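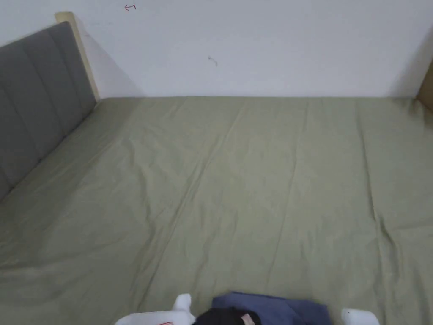

Notes from the Rivas open day, typed up on the train so excuse the state of them.

Got there 20 min late. Parking is at the back, not the front, whatever the map says. 33 people on the sign-in sheet before me. Badge, bad coffee, straight into the bedroom sets.

Mostly went for the beds. The Futton one first – gray upholstered headboard, vertical channels stitched in, pale wood trim at the end. Sage-green fitted sheet on it, pulled pretty taut, a couple of long creases still running across. White wall behind, nothing hung up. I liked that. Most showrooms bury the bed in pillows and you can't tell what you're buying.

Price tag 985 for the frame and headboard. Mattress extra. Delivery in 14 days if you're in the county, longer if not, they wouldn't say how much longer.

Mirta Alarcón did the bedding talk at 11. Fast talker, good. Things I wrote down:

- start the fitted sheet at the headboard corners, do the far one first
- pull across on the diagonal, then smooth from the middle out
- matte fabrics show creases less under a ceiling light, more by a window
- measure matress depth before you order anything

Somebody asked about ironing a fitted sheet. She said she does the top third and leaves the rest. Fair enough.

Then upstairs to Venimine, who do the upholstery fabric. Four grays on the sample cards, and I could only tell two of them apart. Asked about cleaning – vacuum with the brush head, go down the channels and not across. Took a swatch of the mid gray for home.

Drurenent had the last room, bed bases and slats. Skipped most of it, was hungry. Picked up the leaflet. Their guy says slats get checked for cracks once a year, and re-tighten the bolts after the first month. Never done that in my life.

Lunch was sandwiches, gone by 12:30. Get there early for the egg ones.

Still to do: measure the back bedroom wall, including teh baseboard. Ask Rivas if the headboard comes seperately. Call before the end of March, the open day price stops then.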